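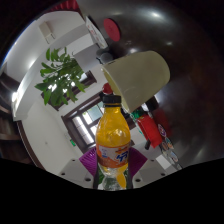
Orange soda.

Gralley Street Block Party – planning meeting, Friday, 7 p.m.

I'm on minutes again, so forgive the shorthand! We had 16 people, which is our best turnout so far, and we started late while everybody hunted for chairs.

Last month's minutes were approved with one fix (the bank balance is $1,000, I'd left off a zero, sorry).

Street closure. The city form is in. We asked for both ends of Gralley to be closed from noon, and the Tiltedel Road folks want to be able to get their cars out until then. Fine by all of us.

Music. Long talk about this one. Testa can play for 2 hours but they need a covered stage, and I don't think the old canopy will make it through another July. We voted to rent one, up to $180... no, scratch that, I've checked my notes and we never set a limit. Back on the agenda next time.

Tables. We have 18 promised and would love a few more – please put your house number on the underside, in tape.

Food and drinks. Potluck as usual, with soda and water bought out of the kitty. Please label anything with nuts.

Kids' games. Sack race yes, water balloons yes (back yard only), egg toss still undecided.

Any other business. The storm drain by the mailbox is clogged again and I said I'd call.

Next meeting same time, same place. Bring a chair if you can!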